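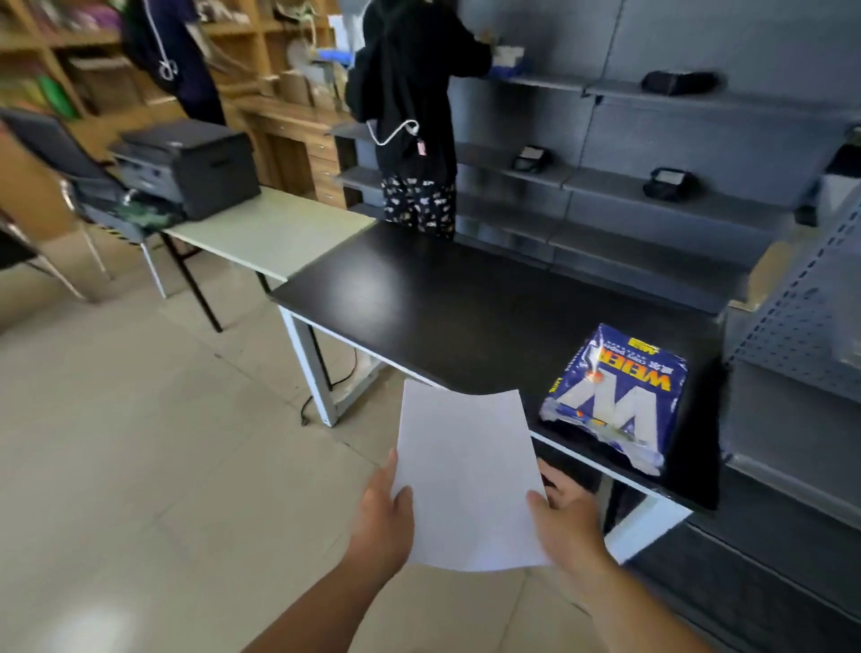

Wednesday, paper corner, after lunch

Went to print the shelf labels before the stocktake and got four good ones, one with a pleat in it, and then the long grinding noise. Opened the lid, closed the lid, got the same message. Hjaltested, whose name is on the service sticker, would like us to call them. I'd like us not to, as the last call took most of October and ended with a man blowing on the rollers.

So, paper handling, again. Notes for me and whoever gets this job next.

Stock in use is the WEIER copy paper, blue wrapper. The wrapper has been torn open in the manner of a bear finding a picnic. Once it's torn like that the sheets at the mouth get bent corners, and they pick up a curl at the top edge. I'm blaming the curl for the pleats. Kolbrún blames the tray. She has blamed the tray for as long as she has worked here and may well be right, but I can't fix the tray.

What I tried:

Single sheet, held up by both sides and looked at. Curl goes one way only. Put it in curl down: fed fine. Put it in curl up: pleat at the leading edge, straight away. Repeated with 12 sheets each way. Curl down, no trouble. Curl up, 2 jams and a lot of language.

Fanned a stack, squared it on the black desk, loaded it curl down. Printed the rest of the labels for the gray shelving, 64 in total, without stopping. The desk is much better for squaring than the beige table, which has the splayed legs and joins in when the printer gets going. I put a folded label under one leg. It has helped the way a folded label helps.

Left to do:

- Close the wrapper properly. Fold the torn end under and put something flat on it. The Rorari catalog is flat and has no other use that I know of.
- The green patterned thing draped off the table by the printer. Is it a bag? Is it a cover? Whichever it is, it wants to be somewhere that isn't next to a paper tray. If it's yours, please come and get it.
- Power cable under the black desk. I've caught my foot in that loop twice. Needs a clip along the back leg.
- Write "curl down" on the tray in marker. Kolbrún says it already says that, in Luvus's handwriting, on the underside.

Shelving: small white boxes first, because those are the ones everybody asks for. Gloves on for the upper shelves, they're filthy. Cards go in front of the boxes at eye level and up. Below that people don't bend down to read them anyway, and I've stopped pretending they do.

Brernton want the finished list by the end of the day. They've been told it exists. It's on the computer, where it is very neat, and it has about 2000 lines, so I'm not printing it until I trust the printer with more than labels. Will try them on the first ten pages and see.

4:10 pm. Page seven. Pleat. Turned the stack over, carried on.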